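Collecting simulated grasps: questions and answers
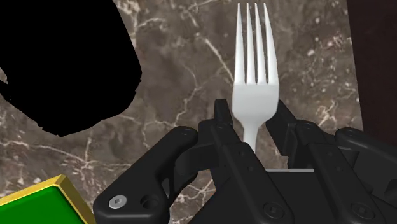
Issue 3

By Dörte Stüber
17/11/2024

We use cookies to remember your settings and to see which pages are read. By carrying on you agree to this. Manage cookies

These are the questions that come up most from people joining the Flivby collection work, either at Seltmont or from home. If you have done a session before July, please read the sections on naming and on failed attempts again, as both have changed.

What are we collecting?

Short recordings of a simulated gripper handling tableware and other small objects. Each recording holds the wrist camera view, the joint positions, the gripper opening and one written instruction. We call one recording an episode. The learning system is trained on the episodes and then tried on objects and table layouts it has not been given.

Is any of it real?

Not in this set. The fork at the top of the page is a rendered one, and so are the gripper and the marble tabletop behind it. The real arm at Restdale has its own set, its own instructions and its own page. Please don't mix the two folders.

Why bother with simulated episodes?

They are cheap to repeat. The same start can be loaded again with a different tabletop or different lighting, and a dropped object costs nothing. The drawback is that contact is only modelled. Thin, smooth things such as cutlery can behave oddly between the fingers, and we would like those episodes checked more carefully than the rest.

How many episodes do I need to do?

One block is 100 episodes of a single task. You can stop partway through a block and come back to it, and the tool will keep your place. The target for the fork task is 600 accepted episodes. At the time of writing we have 147.

What do I need to run it?

A desktop machine with a separate graphics card, the Grube client and a controller. A mouse and keyboard will work for labelling but we don't accept episodes driven that way. The motion comes out in steps and the model copies them.

How do I hold the fork?

By the neck, with a finger on either side and the head clear above them. Bring the fingers in from both sides and close slowly. If you take it by the tines the episode will be turned down, even if the fork ends up where it should. If you take it far down the handle it tends to swing when the arm speeds up, and you will have trouble placing it.

Does the fork have to be upright?

Only for the upright task, where the tines should point straight up in the wrist view before you begin the placing move. A small lean is fine. For the other fork tasks, follow the instruction shown at the start.

The fingers don't look the same as each other. Is the model broken?

No. From the wrist camera one finger can look narrow and straight while the other looks broader and sloped. It depends on the angle and on how far the links have moved. Report it only if a finger passes through the object or a link comes away from the one next to it.

Part of my view is solid black. Should I stop?

Carry on if you can still see the fingertips and the object. Something dark and very close to the camera will render as a flat black shape with no detail in it, and it can take up a whole corner. Tick "partly blocked" when you save. If the fingertips are hidden for most of the episode, discard it and reload.

Should I clear other objects out of the way first?

No. Anything else on the table is part of the start and should stay where it was loaded. If you knock something, finish the task and tick "contact with other object". We keep a share of these.

What should I write for the instruction?

One plain sentence that names the object and what is to be done with it. "Hold the white fork upright" is good. "Do the fork one again" is not. Use the colour if it helps to tell the object from others on the table. Leave out anything about the gripper, the camera or the tabletop. Don't guess at a material if you are unsure of it.

Do I keep failed attempts?

Yes, and this is new. Until July we asked people to delete them. Now save them with the result set to "failed" and choose a reason from the list: missed, slipped, dropped, wrong grip or ran out of time. They are not used as examples of the task. They go to a second model that is learning to tell when a grasp is going wrong. Failed episodes don't count towards your block.

What if I failed and then recovered?

Save it as one episode and tick "recovered". Don't trim the bad part off. Recoveries are scarce in this set and we would like more of them, but please don't drop things on purpose to get one.

How long should an episode be?

As long as the task takes at an even pace. Start moving soon after the recording light comes on and stop once the object is settled. Long pauses at either end are trimmed by the checker. Pauses in the middle are left in, so if you need to answer the door, discard the episode and start again.

How are the files named?

Task, your initials, block number, episode number, with hyphens between them. The client fills this in for you if your profile is complete. Files called "test" or "new" are deleted when the folder is tidied.

Who checks the episodes?

Each one is replayed by a person who didn't record it. They look at the grip, the instruction and the ticked boxes, and either accept it or send it back with a note. You can disagree with a note by replying to it in the client. Rejected episodes stay in your folder until the block is closed.

Can I use the recordings for my own project?

Ask first. People working on Flivby can use the accepted set for coursework and talks. The object models have separate terms, and some of them can't be passed on.

The simulator froze while I was saving. Is the episode lost?

Usually not. Close the client, open it again and look under "Unsaved". If the episode is listed, replay it to the end before saving, as the last part may be missing. If it isn't listed, record it again under the same number.

Where do I send a question that isn't on this page?

Use the "Ask" box in the client and give the episode number if there is one. Questions about accounts go to the Seltmont desk.

Get new issues of this page by email. Enter your address to sign up. You can unsubscribe at any time.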